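Promum opens orders for its two-arm bench kit this September

I've been waiting all summer to write this one! We at Promum are finally taking orders for the Hollness kit - two arms, red fingertips, yellow wrist brackets, and software you can set up over a lunch break. It's $3000, and every part is listed on our site.
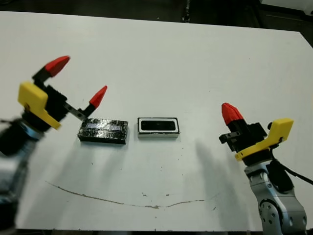 Tsuchiya, which tried the kit before release, told us the brackets were easy to swap but the manual needed bigger print. Fair enough, we're fixing it! Orders ship from Odach starting Wednesday.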